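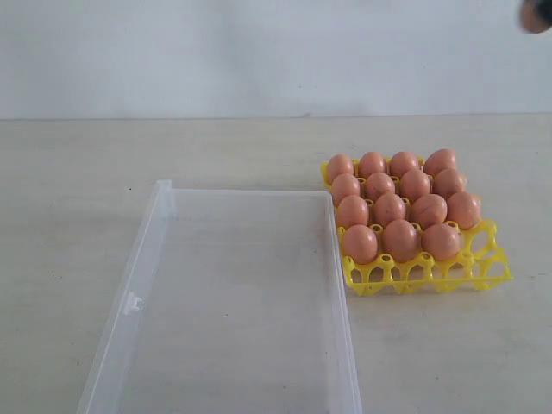

Page 7 of 23

EGG SHELF - MAY

Quick one this month, no time. Captions mine, typos mine too. Bigger sizes on Hovimeo if you want to print any.

Brown eggs, yellow tray. Nice warm color on these, a few with speckles if you look close. Front row still to fill - so is one cup behind it.

I like these open trays. You can see the table right thru the cups, and they rinse out fast under the tap. Cardboard goes soggy in my fridge, gave up on it.

Pointy end down if you are storing them more then a few days. Don't wash till you need them.

Prakash Annamalai has spare trays, all one size, yellow only - roughly 83 left. Ask him before 7 in the evening, he goes to bed early. Bring your own bag.

Tray swap is at the Nzioka hall again, side door. Stack them clean please. Last time was a mess.

Next page - duck eggs, plus the blue ones everbody asked about.

< Prev Next > Back to all pages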